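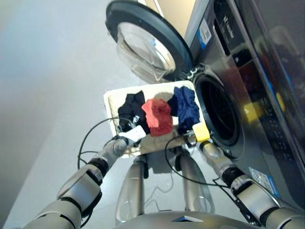 Ultan Rafferty would prefer that the word "dexterous" be retired from the literature for a few years. In his view it has been applied to so many devices, of such different construction, that it no longer assists anyone who must choose between them. The laboratory at Berge has adopted the practice without making it policy, and its comparative study of grippers for domestic work, now in its second phase, does not use the term in any of its working papers.

The study was established to answer a purchasing question. Berge operates two-armed mobile platforms for research into household assistance, and each arm accepts an interchangeable end effector. Three suppliers, Fornine, Ellumov and Nimach, provided parallel grippers for evaluation under identical terms. Each was to be fitted to the same arms, driven by the same controller and assigned the same chores, with laundry given priority.

Laundry was selected on the recommendation of Liesl Ortner, who directs the program. Rigid objects have a shape that can be measured in advance and relied upon afterward. A garment does not. In the loading task, clothing is presented in a shallow white tray in front of an open front-loading washer, and the platform must transfer each piece through the door opening without catching the rubber gasket. Dark fabrics are included deliberately, as they offer little contrast to the cameras against a shadowed drum.

Each gripper completed 1000 grasp attempts on fabric during the first phase, divided among knits, wovens and towelling. An attempt was recorded as successful only where the garment was lifted clear of the tray, carried to the drum and released inside it. Partial transfers, in which a sleeve or hem remained over the lip of the door, were recorded as failures. Two of the suppliers objected to this rule at the time. It was retained.

The Fornine unit closes quickly and holds firmly, and was the preferred device of the operators during teleoperated trials. Its fingers are comparatively thick, however, and on thin knits it tended to push the cloth ahead of itself before gaining purchase. The Ellumov unit has narrower fingertips with a replaceable pad. It performed well on single layers but required more frequent attention, the pads having been changed 6 times over the course of the phase. The Nimach unit was the slowest of the three and the least affected by changes in fabric. Urs Ammann, who prepared the statistical summary, cautions that its advantage narrows considerably once towelling is removed from the results.

Release proved to be as instructive as grasping. Lightweight synthetics were inclined to cling to the fingertips after opening, and operators learned to add a small lateral movement of the wrist before withdrawing the arm. That movement has since been written into the autonomous routine. It lengthens the cycle slightly, and Engelbert Fankhauser has argued that the time should be charged against the gripper in any fair comparison. The matter remains under discussion.

Cabling has been a further consideration. A gripper that must be routed externally leaves a loop of cable along the forearm, and the loop must be long enough to permit full rotation of the wrist without being long enough to foul on a door, a handle or the edge of a tray. The laboratory now records cable contact as a separate category of event. In the first phase there were 51 such contacts across all three devices, most of them while an arm was withdrawing from the washer.

Control software was held constant throughout, although this decision was not without cost. Each supplier recommends its own force profile, and the common controller imposes a single ceiling set at 70 per cent of the lowest rated closing force. Urs Rainer, responsible for the controller, acknowledges that the arrangement favours no one and may flatter the gentler device. A supplementary series using each manufacturer's recommended settings began in August.

No purchase has yet been approved. The second phase extends the chores to include unloading, which the team expects to be more demanding, as wet cloth is heavier and tends to wind around itself in the drum. Trials are run on weekdays, with Friday afternoons reserved for recalibration of the wrist cameras and replacement of worn fingertips. The supplementary results will be circulated to the three suppliers for comment before they are published.

14 comments | 63 shares

Home | Features | Research | Industry | Subscribe

Related articles
Wrist cameras and the problem of black fabric
Shared control in the home: a progress report
Choosing a force limit for mixed household tasks
Cable management on two-armed platforms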